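Search this blog Type and hit enter

Home About Knitting Flat things Elsewhere Contact

Blog > Household > Folding and other grievances

The Great Jumper Reckoning

Saturday, August 11, 2018

It is the middle of August and I have been folding knitwear. There is a respectable school of thought that says you do this in April, when the heating goes off, and my friend Grethe Blöndal belongs to it. Grethe washes every woollen thing she owns in one weekend, dries them flat on towels and puts them away with little bags of lavender. Then she rings me up to say she has done it. I have been saying "yes, must get on with mine" since before the clocks changed.

What finally did it was the drawer. It is the bottom one in the spare room, and it has been opening a bit less far each month. Last Sunday it opened the width of my hand and stopped. I got a sleeve out, and then by steady pulling I got the rest of the jumper out, and after that it seemed rude not to carry on.

So everything went on the bed, or as much of it as would fit. I am firmly of the view that you can't fold knitwear in your lap, or on the arm of a sofa, whatever people do on the internet. You want a bed, made up, with something on it that you don't mind getting fluff on. Mine has the pink bedding with the enormous white flowers, bought in a sale by a person who was evidently in a better mood than I usually am. Hülya Bayram stayed in that room for 2 nights and said it was like sleeping inside a birthday card. She meant it kindly, I think. 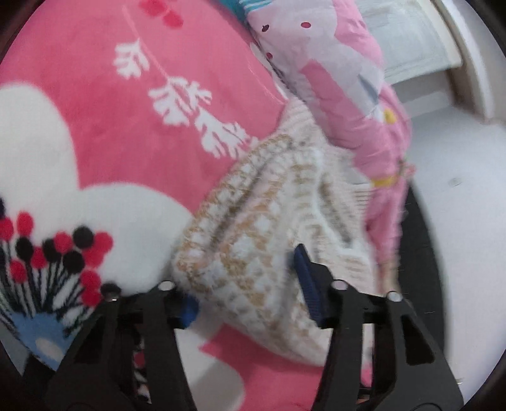 Patterned knits are the ones that catch me out. Anything with diamonds and zigzags looks as if it ought to tell you where to fold, and you follow a line of diamonds with great confidence and find you have made a trapezium. The pattern is no help at all. Go by the side seams if there are any, and if it's knitted in the round, find the underarms and pretend. I learnt this from Mitsuko Kuroda, who used to teach an evening class in finishing and would unpick your work in front of you while asking after your mother.

My own method, for anyone who has come here looking for one:

Lay it face down and get the sleeves out from wherever they've gone. Smooth it from the middle outwards with your palms, without tugging, or you'll have one hip longer than the other for good. Sleeves across the back, one on top of the other. Sides in a little. Then up from the hem in thirds, and if it is very thick, in half and be grateful.

Do not hang it. I had a cardigan from Marcombe that I hung up for one winter, and by spring I could have worn it as a coat. The shoulders had two small peaks in them like a meringue. I wore it round the house for years out of guilt and it is now under the cat at Steinar Juhl's.

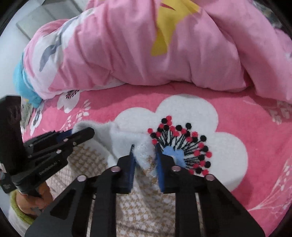

Then we come to the things with fluff on one side. Fleece, plush, whatever the shops are calling it this year. I am very fond of all of it and none of it will lie down. You fold it and press it and take your hand away, and it slowly gets up again behind you. I've tried rolling (it unrolls) and I've tried putting something heavy on top, which works until you need the heavy thing. The best I can offer is to fold it with the fluffy side in, since fluff clings to fluff, and to put it at the bottom of the pile where it can sulk.

Checks are the opposite, bless them. Anything with a check on it wants to be square. I could fold checks all day.

I did have a storage phase, I should confess. I bought one of those vacuum bag sets from Gustum, the sort where you put the hoover on the nozzle and your winter wardrobe turns into a paving slab. Very satisfying for an afternoon. But wool doesn't care to be a paving slab, and when I opened the bag in October everything had creases like a road map. They're full of spare pillows now.
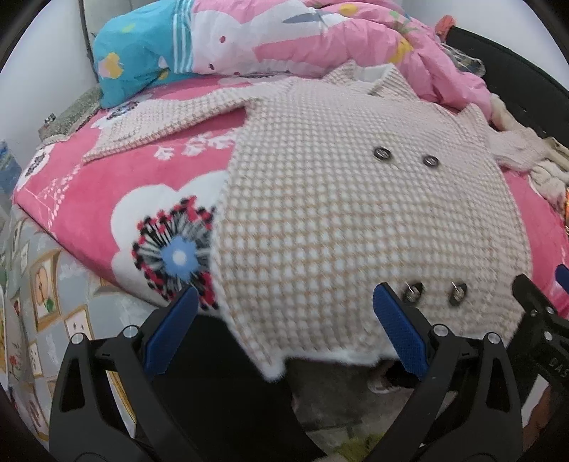
Buttons, before I forget. Do them up before you fold, all of them, even the bottom one that you never use. A cardigan folded undone will have a wavy front by Christmas. While you're there, give each one a small waggle, and if it waggles back, put the cardigan on the mending heap and not in the drawer. I say this as someone whose mending heap has its own chair.

The drawer now opens. It also closes, which I had stopped expecting. Two jumpers are going to the charity shop and one is going back in the wash, as I found what I believe was a mint in the cuff. Grethe has been informed by telephone. She asked if I'd used lavender, and I said the line was bad.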